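Glass container won't go in my lunch bag flat – anyone else fighting with this?
Lunch & Leftovers board, 3 replies

Posted by Bultidier

I switched from plastic to glass in August and love it, except for packing the stuff. My bag is the soft navy insulated kind with a silvery lining, and the container is a rectangular one with a green lid that clips down. Going in on its side it fits fine, but then I've got soup dressing all over my sandwich by noon! I have a 20 minute walk to the bus, so it does get bounced a bit. Do I need a bigger bag, or is there a trick to this?

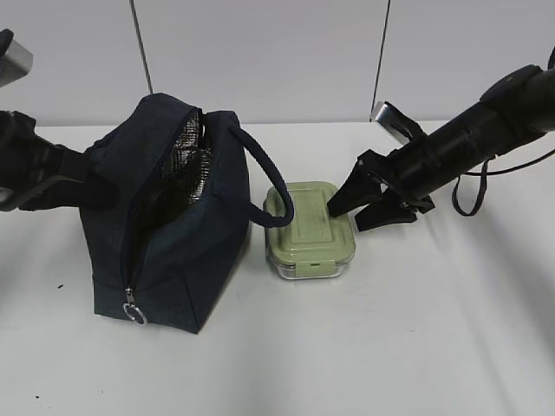

Stolberg
Open the zipper all the way first. I mean really all the way, down the front too, and then fold that flap back before you put anything in. I fought with mine for months because I only ever opened the top. Glass goes in first, lid up, sandwich on top of it. And get the handle out of the way or you'll pack it inside, ask me how I know.

Orkenar
just buy a bigger one

Melquiades Mendoza
I'd measure before spending anything. Measure the inside at the bottom, with the zipper open, because the padding eats up more room than you'd think. Mine lost a good bit that way.

If it's close, push the side panel out with your hand while you lower the container in. These soft bags have a lot more give on the sides than at the seams.
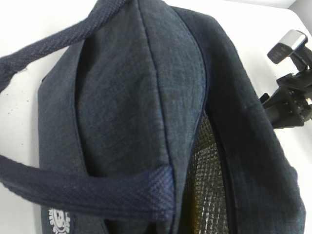
Once it's down flat, run the zipper slowly and keep a finger behind it so the lining doesn't get caught – that's how I tore my last one. For the dressing, I'd put it in a separate little jar anyway. I don't trust any clip lid on a walk that long, and I've been through plenty of them.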